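What the rental covers, and what it leaves to you

Sestar would like you to stop thinking of robot training data as something you buy by the hour. The company's newest offering is a kit you rent by the month: hand-held grippers, a charging case, an upload account and a set of instructions for collecting demonstrations in your own building with your own staff. The head of product, who spoke to us on a video call from the Stevham office and asked that we use the title only, calls it "the shortest road from a task to a policy." I asked how short.

"Depends on the task," came the reply. "For something like picking a shirt out of a pile, you can have a first data set in 2 days."

A first data set is a long way from a robot that picks shirts out of piles, and to the product head's credit, that was conceded right away. "The data is the part we sell. We don't sell you the arm and we don't promise you the model."

That leaves plenty for the customer to sort out. The starter package comes with nine grippers and, according to the price sheet, a minimum term of 17 weeks. There is no short trial. When I said that seemed like a lot to ask of a small laundry or a resale shop, two of the businesses named in the brochure, the answer was that shorter rentals had been tried and people sent the kits back before they had collected anything useful. One could read that as a point in favor of the long term. One could also read it as a lot of people sending kits back.

Clothing is where Sestar has put most of its sales effort, and it's a hard place to start. Cloth folds, slides and hides its own edges. Much of the demonstration work is the slow business of getting two fingers on one layer and leaving the rest of the pile alone.
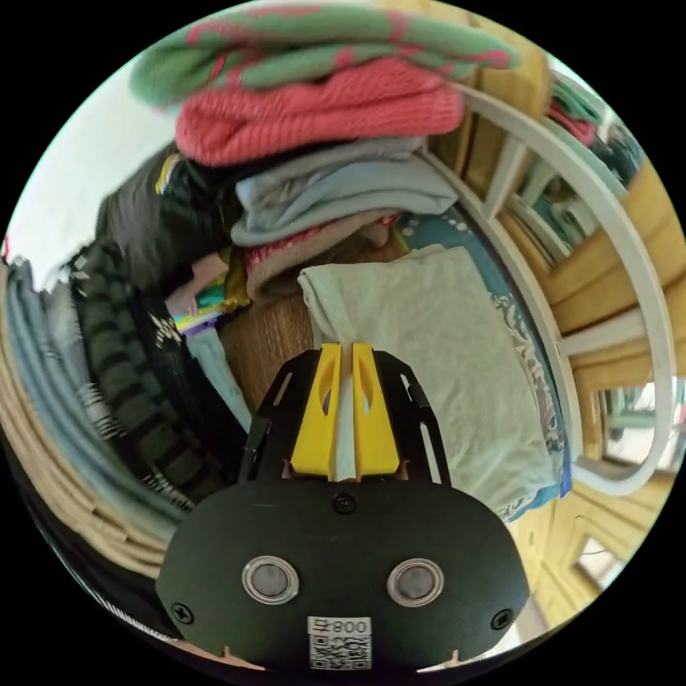
A pinch on a fold of pale green cloth, partway down a crowded pile of clothes and textiles.

"People want to start with a clean table and one towel," the product head said. "We tell them to start with the mess they already have. If your shelf is crowded, record a crowded shelf."

It's sensible advice, and it moves a good deal of the labor onto the customer. Somebody has to make the recordings. Somebody also has to weed out the bad ones, and the rental doesn't include that. Sestar's software flags recordings where tracking was lost. It does not flag the ones where the operator grabbed two garments in place of one, or gave up and finished the job with the other hand. I asked why not.

"We're working on it. Right now a person has to look."

Whose person?

"On the basic plan, yours."

There is a higher plan, called Vanis, in which Sestar reviews the recordings and returns a cleaned set. The company would not give me a price for it, saying it is quoted per job. Nor would it share the share of recordings that get thrown out in review, which is the number I'd want before signing anything. The product head said it varied too much between sites to be meaningful. I suggested a range might be meaningful. "I hear you," was the response, and we moved on.

The grippers themselves drew fewer complaints from the customers I reached. A supervisor at Tetteh, a textile sorting outfit that has had the kit since the spring, said the fingers hold thin fabric better than expected and heavy knits worse. "A sweater fights you," the supervisor said. "You learn which part to go for, but then I wonder, is the robot learning the sweater or is it learning me?"

I put that to the product head, who called it a good question and said the cure was more operators. Tetteh has three people trained on the kit. Sestar recommends more than that, though its own contract sets no minimum.

Then there is the question of who owns the recordings. The customer does, under the current terms, but Sestar keeps the right to use them "to improve the service." Does that include training models sold to somebody else?

"It could," the product head said. "Customers can opt out in writing."

The opt-out is in section 18 of the agreement. The supervisor at Tetteh hadn't heard of it.

A revised price sheet is due in August. Sestar says it may include a shorter term.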